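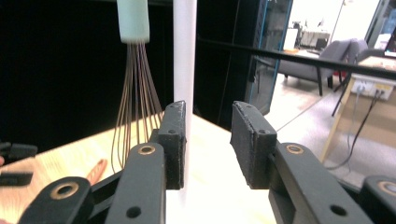
Minutes of the members' meeting, Sovdale Allotment and Garden Society
August, in the reading room of the Goodwin building
Start: 6:35 in the evening

Present: Umesh Mishra (chair), Omprakash Dixit (money matters), Kamlesh Kaushik (water and paths), Kamlesh Bhardwaj (waiting list), Naveen Rastogi (minutes), and the plot holders who signed the sheet at the door.

Because we have two persons with the name Kamlesh, I write the family name every time.

1. Opening and last minutes

Umesh Mishra opened the meeting and asked if everybody had received the minutes from last time. Two members had not received them, their addresses were written wrong in my list. I have corrected this and sent the minutes again during the meeting.

One correction was requested. In the last minutes I wrote that the lower gate "will be closed in winter". The member who raised this said that the agreement was only that the lower gate will be locked at night in winter. Kaushik confirmed it. The minutes were changed and then accepted with no vote against.

2. Water

This point took most of the evening.

Kaushik reported that the meter at the main pipe was read at the start of the season and again before this meeting. The difference is 1673 cubic meters. In the same months of last year we used clearly less, but he could not give the exact figure as last year's meter book is with the water office in Anmont. He has asked for it back two times by letter.

He sees two possible causes. The first is the dry weather in early summer. The second is a leak somewhere between the main pipe and the plots on the Sornitz side. He found that the ground beside the path is soft there also on days when it did not rain. He does not want to dig before he knows the place better.

A member from the Sornitz side said that she has mentioned the soft ground already in spring and that nothing was done. Kaushik answered that he did come to look, but at that time it had rained the whole week and it was not possible to judge. The member said that she would have liked to be told this. The chair agreed that we should answer such messages in writing, also when the answer is only "we have looked and we do not know yet".

Dixit asked how the extra cost should be shared if there is really a leak. Today the water is paid by size of plot. Some members find this unfair - they collect rain water in barrels and use the tap very little. Others said that small meters at each plot would cost more than the water itself. There was a long discussion and I do not write down every opinion.

Decided:
- Kaushik closes the valve to the Sornitz side for one night, from 10 in the evening to 6 in the morning, and reads the main meter before and after. On the next night he does the same with the valve open and nobody watering.
- Members on that side will be informed by a paper on the board and by email before the valve is closed.
- The sharing of the water cost stays as it is until the end of the season. Dixit will write one page with the possible ways and send it to all.

A proposal to forbid sprinklers between noon and evening was put to a vote. It did not get a majority. The chair asks members to water in the morning when they can.

3. Money

Dixit presented the account. The plot fees are paid except from 7 members. He has written to them in a friendly way, and he believes that most of them simply forgot. He will write once more, and after that the chair will telephone.

The society has 3000 set aside for repairs. Dixit proposes not to touch this sum before the question of the leak is clear. If the pipe must be replaced, the sum will perhaps not be enough, and we should then talk about it in an extra meeting. No one spoke against.

A member asked why the insurance for the tool shed became more expensive. Dixit explained that the shed is now insured also against storm damage, as the meeting wished last year. The member had not been at that meeting and thanked him for the explanation.

The account can be looked at by every member. Please make an appointment with Dixit, as he does not bring the folders to the garden any more after they got wet.

4. Waiting list and empty plots

Bhardwaj reported that two plots became free during the summer. One of them was given to a family who waited long and who has started already with clearing the blackberries. The other plot is next to the lower gate. It has much shade from the chestnut trees, and the first three persons on the list did not want it.

Bhardwaj asked the meeting if a person who says no to a plot should keep the place on the list. The rules say nothing on this. After some discussion it was agreed that a person can say no once and keep the place. After the second no, the person goes to the end of the list. Bhardwaj will add this sentence to the rules, and the new text will be voted on at the yearly meeting, where all changes of rules must be voted.

A member suggested using the shady plot as a common place with benches and maybe currants, which do not need so much sun. Several members liked it. One member was against, as the society would lose one fee. The chair said that we first offer the plot to the next persons on the list, and if nobody has taken it by the next meeting, the suggestion comes back to the agenda.

5. Compost

There were again complaints about the common compost. Kitchen waste with cooked food was put there, and also plant pots. Bhardwaj said that the sign is old and hard to read from the path. Rastogi (myself) will make a new one with big letters.

What belongs on the compost: leaves, grass in thin layers, cut plants without seeds, raw vegetable waste, egg shells.
What does not belong: cooked food, meat, bread, roots of bindweed and ground elder, diseased tomato plants, pots and string.

One member asked about potato plants with brown leaves. Mishra recommended to take them home in a closed bag and put them in the house trash. It was a bad year for blight on nearly all plots, and he would like that we do not carry it over to the next one.

The turning of the big heap takes place before the first frost. The date will be on the board. Who has a good fork should bring it.

6. Autumn market and seed exchange

The market will be held again in front of the Goodwin building. The administration of the building has said yes, with the condition that we leave the ramp free and take all our trash with us.

The society has one long table for vegetables and one for the seed exchange. Seeds should come in paper bags with the name of the plant and the year written on them. Last year there were many bags that said only "beans", and it was difficult to tell the climbing beans from the low ones.

Kaushik's wife offered to make pumpkin soup. She needs a second cooker and large pots. Who can lend these, please speak with Kaushik.

The question if we should take a fixed price for the soup or only put a box was not decided. Dixit prefers a fixed price. The chair prefers the box. They will agree between them.

7. Paths and hedge

The hedge along the road is too high on the side of the bus stop, and the town has sent a letter. It must be cut back after the birds have finished. Kaushik will do it together with two members who put their names on the sheet. The cut branches may lie for a few days beside the lower gate - please do not park bicycles there in this time.

The middle path needs new gravel. This is moved to spring, when we know the cost of the pipe.

Members are reminded that the edge of the path in front of each plot belongs to the work of the plot holder. This was said with good will and without naming anyone.

8. Other matters

- A pair of green gloves and a child's rubber boot were found by the tap. They are in the shed on the shelf.
- The key to the shed does not turn well. Mishra will put some graphite in the lock. Please do not use cooking oil again.
- A member asked if bees can be kept on a plot. The rules allow it when the neighbors agree in writing. She will speak with her neighbors and with Bhardwaj.
- A member thanked everybody who watered his plot while he was in the hospital. He is back and he has more zucchini than he can eat. They stand in a box by the gate.

9. Next meeting

The next meeting will be when the result of the valve test is known and Dixit's page on the water cost has been sent. The chair will send the invitation at least two weeks before, as the rules ask.

Mishra closed the meeting at 8:50.

Minutes written by Naveen Rastogi. If I have understood something wrong, please write to me before the next meeting and I will correct it.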